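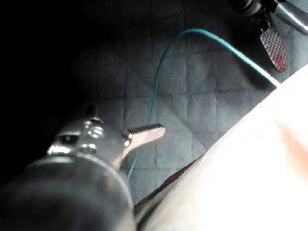 Right, morning everyone. Wait for the stragglers, then start with the quilt story (keep it short!).

So, I started mending because of a coat. I bought it in Jordale, wore it to bits, and the shop in Darnden quoted me 80 quid for a new lining. I went home and did it badly myself -- and it's still going.

Ask for hands up: who's got a mending pile? Mine lives in a Skosten crate under the stairs and it had 11 things in it on Tuesday.

First bit is thread. Buy decent stuff, cut it shorter than your arm, and don't double it unless it's a button. I got through a 200 metre reel on one pair of curtains, so do check the label before you start. 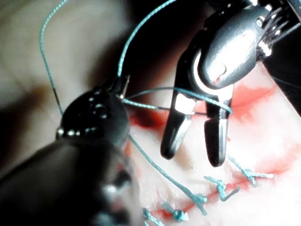 Teal-green thread, braided.

Pause for questions about needles, there are always some.

Second bit is colour, my favourite. Matching is a faff and you'll never quite get it in lamplight, so I've mostly given up and gone bright.

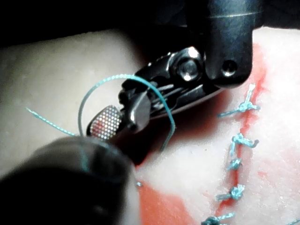

Visible mending suits jumpers and work trousers best, I think. I'd practise on an old pillowcase first. Teal on a cream-white background shows every stitch, wobbly ones included, and you learn loads from that. Then pass round my Tazi socks -- both heels, please, and I want them back.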